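Planning and Paying for a Robot Cell
Notes to go with session four: the money side

Welcome back, and well done to everyone who got the floor plan exercise in on time (I have read them all, and there were some very handsome ones). This session is the one people tend to dread, because it is mostly sums, but I promise it is friendlier than it looks. By the end you should be able to take a vague wish – "we'd like a robot to help with the packing" – and turn it into a page of figures that a manager can read over a cup of tea and say yes or no to.

Please have your notes from session two beside you, as we shall be leaning on the task sheets again.

1. Start with the work

When I began in this line, I did what nearly everybody does. I got hold of a catalogue, fell in love with an arm, and then went looking for something it could do. Please don't follow me down that road. The arm is the part of the budget that is easiest to find a price for, so it gets all the attention, and meanwhile the fiddly bits quietly eat the money.

So before any prices, write down the job in plain words. What gets picked up? What is it like to hold? Where does it start and where should it end? What else is on the table at the same time? How tidy will that table be on a bad afternoon? If you can't answer one of these, leave a gap and go and watch the people who do the job at present. An hour on a stool beside them is worth a good deal of brochure reading, and they will usually tell you things you hadn't thought to ask.

Our running case this term is Pilska, the kitchen that makes up vegetable boxes and prepared trays. They would like a two-armed station to sort and set out whole vegetables before the knives come out. It is a lovely case for us, as nothing in it is quite the same shape twice.

2. What the job tells you about the hands

Most of your choices about grippers come straight out of the task sheet. If every item were a carton of one size, a simple two-jaw gripper or a suction cup would very likely do, and you could put the savings elsewhere. Vegetables are less obliging. One is round and bruises if you squeeze it, the next is long and knobbly, and they may be resting on surfaces of quite different kinds.

Try before you buy, and try in simulation before you try with metal. You can move a basket, swap a board or change the hands in an afternoon, and the only thing you wear out is your patience.

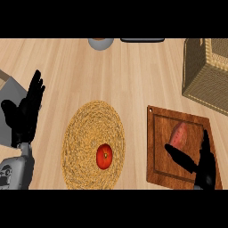
Figure 4.1. Simulated two-arm kitchen table with multi-fingered hands: tomato on the woven mat, sweet potato on the cutting board.

Have a good look at Figure 4.1 with your budgeting hat on. The tomato and the sweet potato ask for rather different grips, and if you want one hand to manage both, you are into the dearer end of the gripper list. Then there is the matter of what the things are resting on. The board has a raised border and a groove, and the mat has a rim, so fingers coming in low have edges to think about. None of this shows up on a quotation unless you put it there yourself. I would also ask you to think about reach: the wicker basket is over towards the far right, and if the job includes filling it, both arms need not be able to get there, but one of them certainly must.

3. The five headings

I like to set out every budget under the same headings, in the same order, so that two quotes can be laid side by side without a headache.

Arms and controllers. The headline price. Check whether the stand, the cables and the emergency stop are included.

Hands and fingertips. List the hand and its wearing parts on separate lines. Soft fingertips are used up like biscuits.

Table, fixtures and guarding. Includes lighting, mats, boards and anything screwed down.

Software and simulation. Licences by the year, plus somebody's time to build the scene and keep it up to date.

People. Training, the slow first weeks, and cover for whoever is away learning. This is the heading most often left blank, and a blank here is never a nought.

4. A small worked sum

Two suppliers have quoted Pilska for fingertips, and their ways of charging are not alike, so let us go through it slowly.

Hustora sells a starter kit for 1758 pounds, with spare fingertip sets at 19 pounds each. Stakance sells a kit for 2034 pounds and includes all the fingertip sets for the first year.

The gap between the two kits is 2034 less 1758, which comes to 276 pounds. Divide 276 by 19 and you get a little over 14.5. So if Pilska use 14 spare sets or fewer in the first year, Hustora is the cheaper; at 15 sets or more, Stakance is. You can see that the answer rests entirely on how fast the fingertips wear, and this is just the sort of number to ask for in writing. If the supplier can't give you one, ask for a trial set and wear it out yourself.

Do also look at year two, when the free sets stop. I haven't given you Stakance's price for those, and that is on purpose – your first job in the exercise below is to write the email asking for it.

5. Hire, buy or wait

Buying makes sense when the task is steady and you know the hands suit it. Hiring costs more by the month but lets you send the thing back, which can be a great comfort. Sperling, who we'll use as our hire firm in the seminar, charge 137 pounds a week for a bench and guarding set, with delivery on top. Four weeks of that is 548 pounds before delivery. Put this next to the cost of buying a bench that turns out to be too shallow, and it may look quite cheap.

Waiting is a proper choice as well, and you should write it up with the same care as the other two. If the product range is due to change in July, say, there is little sense in buying fixtures in the spring to suit the old one.

6. Exercise for next time

Work in pairs if you can, as it is much more fun and you will catch one another's slips.

Write the email to Stakance. Keep it short, and ask for the price of a fingertip set after the first year, the delivery time, and the smallest order they'll take.

Fill in a one-page budget for Pilska under the five headings. Where you have no figure, write "to be asked" and the name of the person you would ask.

Redo the sum in part 4 with the fingertip sets at twice the price, and write two or three lines on whether you would change your advice.

Pick one item on the table in Figure 4.1 and write a task sheet entry for moving it, using the form from session two.

Bring a printed copy, please, since we'll be passing them round and scribbling on them. If you get stuck on the budget page, come and find me in the workshop after two in the afternoon. I am nearly always there, and the kettle is on the left-hand shelf.

Knut Kohlhase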